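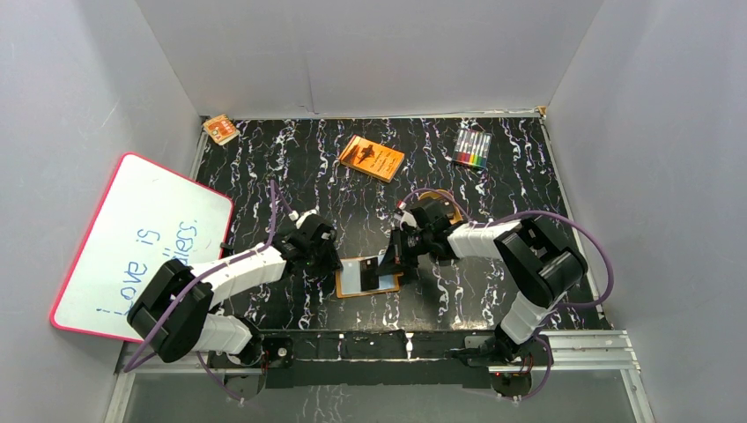

Nineck Plunent match-day radio: a season of non-league football in one ear

I go to a lot of football, most of it bad, and I've always had a radio in my coat pocket while I'm there. It used to be my grandad's, then it was a cheap one from the market, and then I went through a phase of using my phone, which meant a flat battery by half-time and no way of buying a train ticket home. So when the Nineck Plunent came up on Brestinari in August I bought it without really thinking very hard, and I've had it with me at pretty much every game since.

It's a small radio that clips on your coat collar, with a single wired earpiece. FM and DAB, a proper volume wheel, an orange button on the front that jumps between your saved stations. It doesn't do Bluetooth and there's no app. I can't tell you how happy that made me! You put it on, you turn the wheel, a man starts shouting about a corner.

Right, the sound. Speech is lovely. Commentary comes through clear even when I'm stood behind the goal next to the drum (we have a drum now, I've made my feelings known). Music is thin and a bit tinny, so if you want something for the walk to the ground you'll be happier with your normal headphones. I mostly listen to phone-ins on the way home and they sound just like phone-ins should, angry and slightly too close.

DAB has the usual problem, and it isn't Nineck's fault, which is that it runs behind. If you're trying to follow the game you're actually at, you'll see the goal, celebrate, sit down again and then hear it go in. FM is much closer to live where you can get it. I keep FM for the local commentary and DAB for what everyone else is up to, and flick between them with the orange button.

Reception is mixed. At home, perfect. Under our main stand, which is mostly corrugated metal and pigeons, DAB drops out completely and FM goes crackly. The earpiece lead is the aerial, so it helps to let it hang loose instead of tucking it under your scarf. It took me far too long to work that out and the booklet only mentions it on the back page.

Battery, then. The box says up to 200 hours on standby, and I've no idea who is leaving a radio on standby for that long or why. What I can tell you is that I charge it after every 4 matches and it's never died on me, and that includes one that went to extra time and penalties. It charges by USB-C. There's a little battery symbol on the screen that seems to go from full to empty with very little in between, so don't trust it.

I do have some moans. You only get 6 presets, shared across FM and DAB, and I'd filled mine before I left the house. The clip is very stiff, fine on a coat but a pain on anything thin, and it has left a mark on my good jumper. And the volume wheel is easy to knock. I lent mine to Siamak for a second half and he bent down to get his tea and very nearly lost his hearing. There's a lock switch, but it locks the orange button too, so you have to choose.

The earpiece deserves its own grumble. It comes with 2 rubber tips, both too big for me. My friend Saulius Jaunzems has the older Rahimi pocket radio and he gave me one of his spare tips, which fits the Plunent fine and is a lot softer. I've used it ever since. If you've got a drawer full of old earphones, have a rummage before you decide this one is uncomfortable.

How does it compare with the Rahimi? We swapped for an away game. The Rahimi is louder and pulls in FM better, and it has a speaker, so you can annoy the whole bus. But it's a lump, and it eats AA batteries, and you have to dig it out of your pocket with gloves on every time you want to change station. I gave it back at the final whistle without any sadness. Saulius says he'd stick with his, mainly for the cricket in the summer, when he wants it on the grass next to his chair.

I've been rained on properly with mine twice now and it's still working. Nineck only say it's splashproof, so I wouldn't go swimming.

Would I buy it again? Yes, I think so, for the clip and the big button more than anything. If they did one with more presets I'd be tempted to upgrade, and Siamak has already put his name down for my old one.

Updated November 2025: the orange button has started to squeak slightly when it's cold. Still works.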